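Gekley grippers: things people keep asking me

What is Gekley?
It's my pair of hand-held grippers, one for each hand, built in the shared workshop at Betstead. I started them in December and I'm still fiddling! The idea is that I do a job with the grippers on, and later a robot arm has a go at copying me.

Did you make them all by yourself?
No, Ryszard Kubiak helped a lot with the wiring, and he rewrote my logging script after I lost a whole evening's recordings (my fault – I'd filled the card).

Why do you practise on soft toys?
Blocks were too easy. A teddy squashes and flops about, and you have to think about where both hands are going. I take the head end with my left and the bottom end with my right, and go from there.

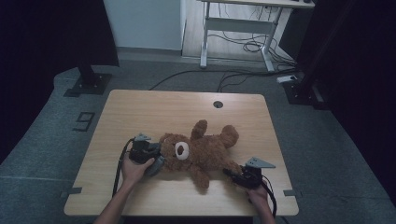
Are the cables a nuisance?
A bit, yes. I tried batteries and went back to cables within two weeks. Mine are 3000 mm long and I wouldn't go shorter.

How many recordings have you got?
241 so far. I'd like 1000 before I train anything serious.

Can I have the files?
Yes, ask me at the workshop and bring a memory stick – the folder's too big to email.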